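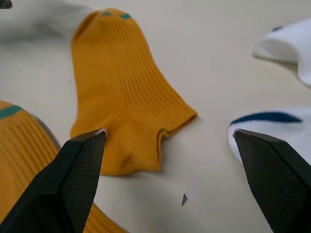 Sock pairing in shared housing: final report, home management module

Our group was assigned laundry. Other groups got kitchens, and one got a garden, so we began the term with some resentment and a bag of ankle socks.

The question was whether a student house could get its socks paired and put away with less misery. We compared two folding methods used in Plarnthorpe, our hall of residence. In the flat method, the two socks are laid one on top of the other, heels matching, and folded toward the cuff. In the ball method, one cuff is turned over the whole bundle, and everybody's mother does it this way.

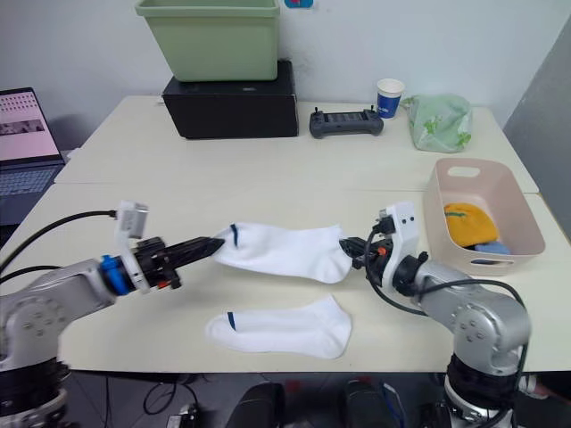
White socks gave the most trouble. A mustard sock with teal stripes has one obvious partner in the world, while a white one could plausibly belong with anything. A dark blue stripe helps a great deal, provided you look at it before folding. We learned to lay one sock flat, stretch the other out, and compare lengths, a step our project plan had dismissed as "unnecessary."

The flat method won on drawer space and lost on staying folded. After 4 weeks the balls were still balls, though the cuffs had gone slack. Opinion in the house remained divided along the lines it was divided along in the first week.
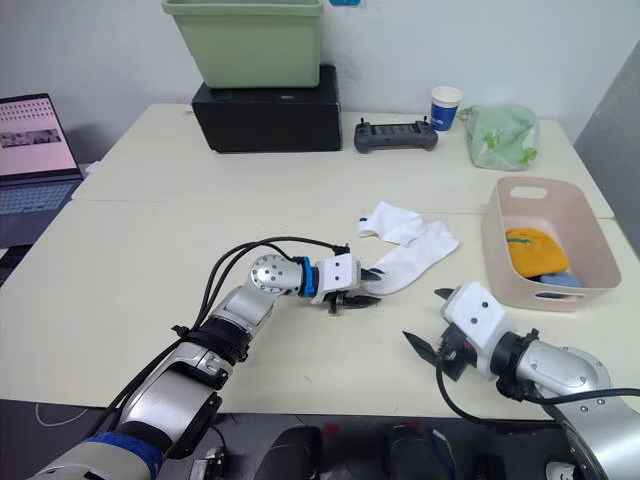 Lotari, reading our draft, wrote that we had ignored the third method, which is to throw all the socks in a basket and shut the door. We accept the criticism. It was the control condition in 10 rooms, and residents there reported no distress whatsoever.

Further work should cover knee socks. We would prefer that another group do it.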